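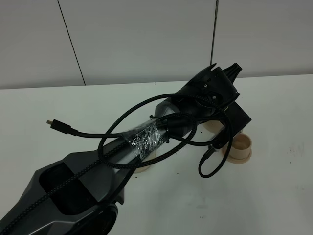
**Naderell, 21 Aug 2018**

Ticket 2550: white table in the back room slopes toward the wall

Hello Ans, and thank you for getting back to me so quickly. I promised you the whole story, so get yourself a coffee. The table is the Flustus with the white top, the one we ordered through Nikolaidis, and ever since it moved rooms a pen laid down near the front edge wanders off toward the wall and drops down the back. I have fished out more pens than I care to admit!

Tried so far:

- Turned each leg foot all the way in, then back out to the mark. Still slopes.
- Swapped the two back feet with the front ones. Same slope, same direction.
- Put a folded card under the back left leg. Better for a morning, then the card squashed flat.
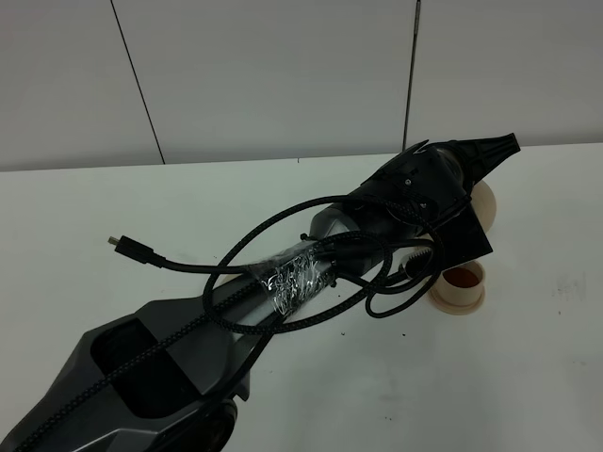

The slope is gentle enough that you would never spot it by eye, and it only bothers things lying on their sides. We keep whatever is round on its end now, like the two beige rolls standing on the tabletop, and I remind everyone who comes in to do the same. I did wonder about using the thin dark seams between the wall panels as a guide for plumb, but I don't know how carefully the panels were hung — do you?

**Reply, Ans Leemans:** Please don't trust the panels, Ruan. Put a level on the floor first, front to back, where the rear feet sit. If the floor dips, ask Nikolaidis for the long feet, part 948. The short ones run out of thread.

**Update:** Floor checked, and you were right, it dips at the back. Long feet ordered. They say September. I'll leave the ticket open until they're on and I've done the pen test again.

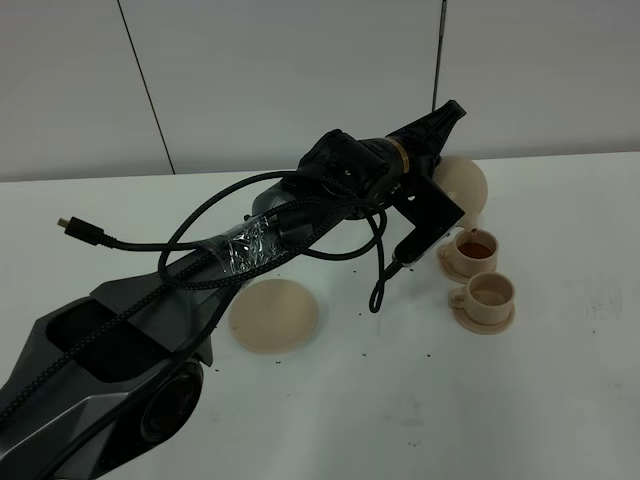 *White tabletop, black plug lying toward the left side.*

Warm regards, and thanks again for your patience,
Ruan Mokoena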